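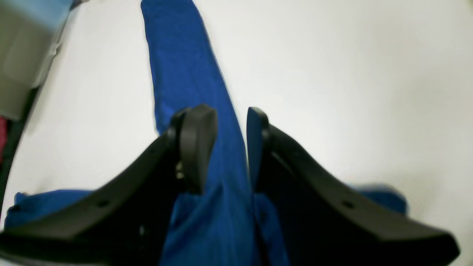
I started making these pressing cloths because I ruined a good pair of wool pants with a bare iron, and I've been sewing them in my back room ever since. A pressing cloth is just a piece of fabric that goes between your iron and whatever you care about, and you'd think any old rag would do (I thought so too, hence the pants!). Mine are washed cotton, hemmed on all four sides. If you like color on your ironing table, a royal blue cloth on a plain white surface is awfully easy to spot when you're hunting for it with a hot iron in one hand. I don't mind soft creases in a cloth before I use it, by the way - a quick pass with the iron and they're gone.

The Plekura Pressing Cloth

Two sizes. The small one is 52 cm square and it's what I grab for collars, cuffs and pockets. The long one is 84 cm by 60 cm and covers a pant leg nearly to the knee, so you move it less. Both come undyed or in blue. I wash every blue one before it ships, but please wash it again by itself at home before you put it anywhere near a white shirt.

Use it dry for silk and anything shiny. For linen or wool, run it under the tap, wring it out hard and lay it flat. Press down, lift, move along. Don't scrub back and forth or you'll stretch things.

My friend Nkechi Oyelaran alters wedding clothes over in Venden and she goes through the long ones faster than anybody I know. She talked me into the hanging loop on the corner, and I'm glad she did. Older orders don't have it - send me a note and I'll mail you a bit of tape to sew on.

T-shirts, too? Sure. Turn a printed one inside out, put the cloth over the print and keep the steam off. A navy tee left crumpled on the table takes me a couple of minutes, and most of that is smoothing it out by hand first.
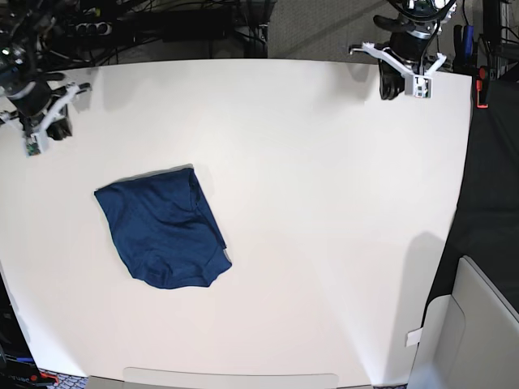

Ordering and shipping

I sew in small batches and pack orders on Tuesday. If your size shows as sold out, email me and I'll put you down for the next batch. Returns are fine as long as it hasn't been ironed on.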